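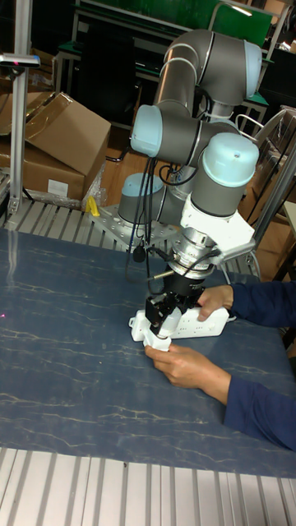
White power strip, socket openings along the top face.

Kettunen Power Strip, white

Reading time: 2 min
Print this page | E-mail this page

General-purpose power strip for benches, workshops and home offices. White moulded housing, sockets in rows along the top face. Supplied by Funard to trade and retail customers.

Stock code: 1233
Colour: white
Carton quantity: 21
Mounting: free-standing, or fixed with the Otis bracket (sold separately)

Installation

Place the strip on a flat, dry surface with the sockets facing up. Keep 300 mm clear of sinks and heat sources. Do not cover the housing or run it under a mat. Do not connect one strip to another. Check the rating plate before connecting heaters or motors – the combined load must stay within the figure marked on the unit.

Cleaning

Unplug first. Wipe with a dry cloth. Solvents will discolour the housing.

Ordering

Carton orders leave the Batov warehouse on the next working day. Orders over 1000 units are quoted separately. The grey version returns in September under its own stock code.

Comments

benchrat: Bought two for the shed. Plugs go in firmly. Would have liked a longer lead.

M.T.: Does the Otis bracket come with screws?

Funard Sales: Yes, four. Wall plugs are not included.

dale_k: White shows every fingerprint in a workshop. Waiting for the grey.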